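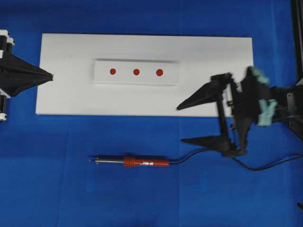 What does the buyer of a two-arm bench kit have to supply before the first exercise?
A flat table, one grounded outlet per arm, a computer that meets the vendor's minimum specification, and the tools and workpieces named on the exercise sheet.

Handout 9: Reviewing a packaged two-arm kit
Instructor: Borghild Myklebust
Lab contact: Constanza Cabral
Revised August 2024

1. Scope
The product under review is the Nestari bench kit, sold by Pivberg. It consists of two arms with parallel-jaw grippers, a control box, and a software package called Menutbridge. The optional service plan is handled by Söderlund and is priced separately. We treat the kit as a purchase decision. Arm kinematics were covered in Handout 4 and are not repeated.

2. What is in the price
The base price covers the arms, the control box, one set of fingers per gripper, cables, and a software license for 2 seats. Clamps, fixtures, and work mats are not included. The license runs for one year from activation – the order form says "from delivery," and the vendor has confirmed in writing that this is an error.

3. Soldering exercise
The bench layout for this unit uses a blue work surface, a long white board, and a smaller white block set on the board with three red dots in a row. The soldering iron has a red handle and a power cord. Leave the iron unplugged for all of Part A. In Part A the arms practice approach and grasp only.

Points to record:
Finger shape. The fingers taper toward the tip. Note how much of the finger length bears on a round handle when the jaws close.
Cord. Record the route of the cord before each run and again after it. A cord that crosses the path of a finger is logged as a setup fault and the run is not scored.
Contrast. A white block on a white board is a hard case for edge detection. Compare the Menutbridge position estimate with a ruler measurement at each dot.

4. Trial data
Each group submits its own log. The pooled log from the March section holds 264 scored runs, of which 59 ended in a missed grasp. Do not merge your results with this set. The March section used an earlier finger revision, and the spacing at the tips is different.

5. Service plan
Söderlund offers return-to-depot repair with a stated turnaround of 9 working days. Shipping is paid by the customer in one direction. Loaner arms are not part of the plan. For a teaching lab with a single kit, enter the turnaround as lost bench time in the cost table.

6. To hand in
One page per group: the cost table, the fault log, and a recommendation to buy, lease, or decline. State which section of the order form each price comes from. Tables go in the shared folder under your group number. Questions about bench access go to Constanza Cabral.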